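Sorting and storing small printed blocks

Shape blocks, sorter pieces and other small printed parts are easy to lose and tedious to sort once three or more sets have been mixed. The method below was written for a shared workshop but works equally well on a kitchen table. It needs a flat board, a soft brush, a few lidded tubs and a marker pen.

Choosing the board

Use a plain wooden board large enough to leave clear space between groups. A pale, matt surface shows up chips and stray bits of filament better than a dark or glossy one. Check that it sits flat. If it rocks, upright cylinders and narrow prisms will fall over and roll, and you will spend more time under the bench than above it.

Wipe the board with a barely damp cloth and let it dry fully. Do not oil it. Oil transfers to the parts and collects dust in the layer lines.

First sort: colour

Tip out one tub at a time. Sort by colour before shape, as the eye picks out a colour far faster than it tells a hexagonal prism from a cylinder at arm's length. Keep each colour in its own area and leave at least a hand's width between areas where the board allows.
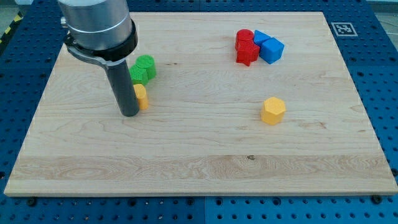
Second sort: shape

Within each colour, stand every part on its flattest face. Cylinders and hexagonal prisms go upright. Cubes can sit on any side. Triangular prisms may be laid down or stood on end, but be consistent or you will miscount. Stars are best stood flat, with the points clear of their neighbours — the points are the first part to chip.

Where one shape exists in two sizes, treat each size as a separate item and label it as such. A small hexagon dropped into the large hexagon tub is hard to spot later, particularly if both are the same colour.

Cleaning

Ridged surfaces hold dirt. Dry brush along the ridges first, then across them. If that is not enough, wash in lukewarm water with a drop of washing-up liquid, rinse, and leave on a towel for roughly 4 hours. Hot water softens some plastics, so keep parts out of the dishwasher and off the radiator.

Rough edges can be taken down with fine abrasive paper wrapped round a flat stick. Two or three light strokes are enough. Brush off the dust before the part goes back with the others.

Tubs and labels

We use the shallow Masteo tubs, stacked no more than four high. The Kuusk ones have a better lid but are too deep, and the smaller parts end up at the bottom. Mark the colour and shape on the end of the tub and not on the lid, as lids get swapped.

For larger collections, keep a written list. Consuelo Gallardo's inventory in April came to 1,188 parts, and it took two evenings, mainly because the older tubs had been labelled by set and not by shape. Relabel before you count.

Odd parts with no match go in a separate tub marked "unsorted". Empty it twice a year.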